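대나무 자리를 걷는 시기에 대하여

11월인데 침대에 아직 대자리가 깔려 있다. 8월에 깔 때는 추석만 지나면 걷겠다고 했고, 추석이 지나고는 비 안 오는 날 닦아서 걷겠다고 했고, 비 안 오는 날이 줄줄이 이어지자 말을 안 하기로 했다.

우리 어머니는 대자리를 계절 가전처럼 다루는 분이다. 처서가 지나면 마른걸레로 한 번, 소금물 꼭 짠 걸레로 한 번, 다시 마른걸레로 한 번 닦고 그늘에 하루 세워 뒀다가 신문지랑 같이 말아서 장롱 위에 올린다. 나는 그 과정을 열 살 때부터 옆에서 봤다. 봤다고 해서 할 줄 안다는 뜻은 아니고, 안 하면 얼마나 찔리는지를 정확히 안다는 뜻이다.

이 자리는 재작년 여름에 Drultadum이라는 인터넷 가게에서 샀다. 이름만 보면 북유럽 서랍장을 팔 것 같은데 파는 건 돗자리하고 모기장뿐이다. 상품평이 1422개였고 그중 절반은 "시원해요"였다. 나머지 절반은 "머리카락 껴요"였다. 둘 다 맞는 말이다. 시원하고, 머리카락이 낀다. 누운 채로 뒤척이다가 머리카락 한 올이 뽑혀 나갈 때의 그 따끔함에 비하면 모기는 차라리 신사다.

색은 밝은 갈색하고 짙은 갈색이 번갈아 들어간 줄무늬로 골랐다. 때가 덜 타 보일 것 같아서였는데, 덜 타 보이니까 덜 닦게 되고, 덜 닦으니까 걷을 때 닦을 일이 무서워지고, 그래서 11월이 되었다. 처음부터 하얀 걸 샀으면 나는 지금쯤 부지런한 사람이 되어 있을지도 모른다.

문제는 자리 밑에 있는 이불이다. 조각이불인데, 이모가 자투리 천을 모아 만들어 준 것이다. 만화 같은 그림이 찍힌 천도 있고 분홍에 청록에 빨강까지 있어서, 이 위에 누우면 어른이 세금 신고를 하다 잠든 유치원 같은 분위기가 난다. 대자리를 그 위에 깐 건 순전히 맨 매트리스에 깔면 등이 배기기 때문이다. 푹신한 것 위에 딱딱한 것을 얹으면 중간쯤 되겠지 싶었고, 실제로는 푹신한 데가 꺼지면서 딱딱한 데가 따라 휘는 물건이 됐다. 자다가 몸이 가운데로 모인다. 혼자 자는데도 자꾸 모인다.

10월 말쯤부터는 새벽에 깨서 밑에 깔린 이불을 손으로 더듬어 끌어 올리려고 한다. 당연히 안 올라온다. 내가 그 위에 누워 있고 대자리도 그 위에 누워 있으니까. 새벽 4시에 자기 몸무게와 줄다리기를 하다가 포기하고 패딩을 덮고 잔 날이 있다. 아침에 일어나 보니 종아리에 줄무늬가 가지런했다. 다림질을 잘못한 사람 같았다.

이 얘기를 메신저로 했더니 Yesenia Aguirre가 그냥 이불이랑 자리 순서를 바꾸면 되지 않느냐고 했다. 대자리를 밑에, 이불을 위에. 맞는 말이라 기분이 나빴다. 그런데 순서를 바꾸려면 어차피 자리를 한 번 들어내야 하고, 들어낸 김에 닦아야 하고, 닦은 김에 말려야 하고, 말린 김에 걷어야 한다. 그렇게 할 수 있는 사람이었으면 처음부터 이 글을 안 썼다. Rocío Tovar는 전기장판을 대자리 위에 깔라고 했는데, 그건 에어컨을 켜고 군고구마를 먹는 사람의 발상이라 일단 존중하고 넘어갔다.

방석 얘기도 해야 한다. 침대 위에 까만 방석이 하나 있다. 두툼하고 네모난 물건이다. 원래는 책상 의자에 있어야 하는데, 방이 작다 보니 앉을 자리가 의자 아니면 침대고, 나는 대체로 침대를 고르고, 그러면 엉덩이에도 줄무늬가 생기니까 방석이 따라 올라왔다. 여름 내내 노트북 받침도 했고 베개도 했고 한번은 문 받침도 했다. 의자 방석 일만 안 했다. 의자는 그동안 수건을 걸치고 있었다.

검정을 산 것도 대자리와 같은 논리였다. 그런데 검정은 때는 안 보여도 먼지는 다 보인다. 이불에서 나온 보풀까지 달라붙어서, 돌돌이 테이프로 밀면 작은 축제의 뒷정리 같은 게 묻어 나온다. 돌돌이는 리필 3개들이를 사 두었는데 두 개는 어디 갔는지 모르겠다. 자리 밑에 있을 가능성을 배제하지 않는다. 걷어 보면 알겠지.

그래서 계획을 세웠다. 오후에 해가 드는 시간이 90분쯤 되면 좋겠지만 우리 집은 북서향이라 해가 인사만 하고 간다. 그늘에서 말리는 게 원칙이라니 이럴 때는 북서향도 쓸모가 있다. 걸레는 빨아 놨다. 소금도 있다. 신문지가 없어서 전단지를 모으는 중인데, 요즘은 전단지도 잘 안 온다. 전단지가 충분히 모이면 시작할 생각이다. 어머니한테는 이미 걷었다고 말씀드렸다.

정 안 되면 겨울을 대자리와 함께 나는 수도 있다. 내년 8월에 새로 깔 필요가 없으니 길게 보면 오히려 내가 두 달 앞선... 아니 아홉 달 앞선 사람이 되는 셈이다. 닦는 건 그때 닦아도 되고.

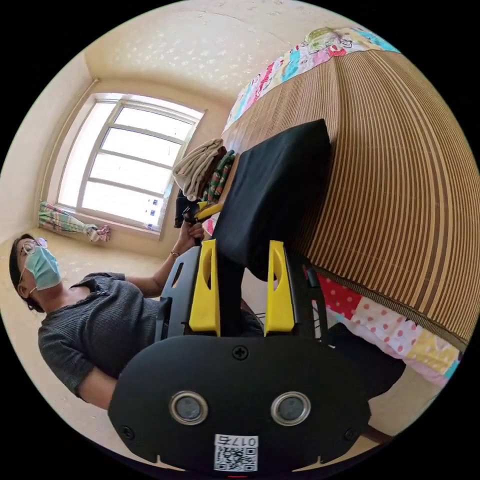
가장자리에 천을 덧댄 쪽부터 닦으라는 말을 어머니한테 들은 것 같은데, 그쪽을 제일 나중에 하라는 말이었는지도 모르겠다. 다시 여쭤보면 안 걷은 게 들통나니까 이모한테 물어볼까 한다. 이모는 이불 안부부터 물으실 테니 이불도 빨아야 한다.

문의는 방명록으로 | 글 무단 전재 금지 | 맨 위로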